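Moving My Grandmother's Recipes Out of the Shoebox

7 November 2025

I have been putting this off for years, and then the lid of the shoebox finally split down one side, so I guess the box made the decision for me! It has lived on top of three different refrigerators since I left Atness, and it holds my grandmother's recipes, my mother's additions to them, and a lot of clippings from the backs of flour bags that I'm pretty sure neither of them ever made.

The cards themselves are mostly fine. The ink is another story. She used a blue pen for the ingredients and whatever was handy for the instructions, and the pencil ones have faded to the point where I had to take them over to the kitchen window and tilt them back and forth. One card just says "as for the other one, but longer." I have no idea what the other one was (my aunt thinks it was the date loaf, my mother says absolutely not, and I've decided to stay out of it).

What I'm doing with them

I bought a plain binder at Hinds, the stationery store next to the old bus depot, plus a pack of 100 clear sleeves. The sleeves are a little wider than the cards, so they slide around, and I've been putting a sheet of stiff paper behind each one to hold it still. On that sheet I write out the recipe again in my own hand, with the oven temperature filled in. Grandma never wrote a temperature in her life. It was "a good oven" or "a slow oven," and once, "oven as for Christmas."

I get through 13 cards on a good evening, maybe half that if I start reading the backs, and I always start reading the backs. There are grocery lists back there, and a phone number with no name, and directions to a church supper in Preteo that must have happened before I was born.

Sorting them was harder than I expected

My first idea was alphabetical, but she had four things called "Good Cake" so that fell apart by the letter G. Now I have them by when you'd serve them: weeknights, company, holidays, and somebody's sick. Cakes got a section to themselves, with the plain ones in front and the layered ones with fruit on top at the back, where I can find them when there's a birthday coming.
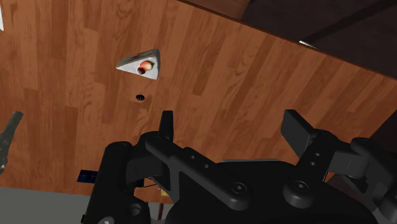 Still to do

The bread cards, all 20 of them, which are stuck together at one corner with what I hope is honey. I also want to make a copy for my cousin in Pulura before December so she can have it for the holiday baking. And if anyone reading this grew up near Atness and remembers a molasses cookie with black pepper in it, please write to me, my card stops right after "roll them in"

and then there's just a big brown stain.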